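April 28, 2024
Bench notes, room acoustics, Skitham office

Continued the reverberation measurements from the last entry. Purpose is to decide whether the Pravach ceiling panels are worth ordering for the second office or whether wall absorbers alone will do. Complaint from users is speech on calls sounding hollow, worst near the window side.

Setup as before: omni speaker on the low stand, measurement mic at seated ear height, swept sine, 2 source positions and 4 mic positions. Door closed, ventilation off. Sweep level set so the 2000 Hz band clears the noise floor with margin. The low bands are still marginal and I would not quote anything under 125 Hz.

Hard surfaces are the main suspect. Floor is wood throughout, desk tops are bare, and the long wall is painted plaster with nothing on it. First run showed a flutter echo between the long wall and the glass, clear on a hand clap and visible in the impulse response as an even train of spikes.

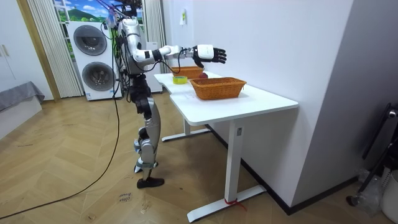

Photo: Serkemholm workshop archive

Hung the Potgieter felt samples on the long wall, edge to edge, lower edge at desk height. Flutter gone at the two mic positions nearest the wall, reduced at the others. Decay in the 2000 Hz band came down clearly. The 250 Hz band hardly moved, as expected for thin felt mounted flush.

Repeated with the felt on battens, 90 mm air gap. Better at 500 Hz. One sweep rejected for a truck outside; rerun was clean.

Mic position 3 still reads longer than the rest in both configurations. Swapped the cable, no change. Moved the mic a hand's width toward the door and the value dropped, so probably a local effect. Leave it in the average and note it.

To do:
Check calibrator battery before the next session.
Ask Pravach for absorption data by band, with mounting type stated.
Try felt on the short wall only.
Repeat with people seated, June at the earliest.

Raw sweeps are in the Skitham folder, felt runs labeled F, batten runs labeled B.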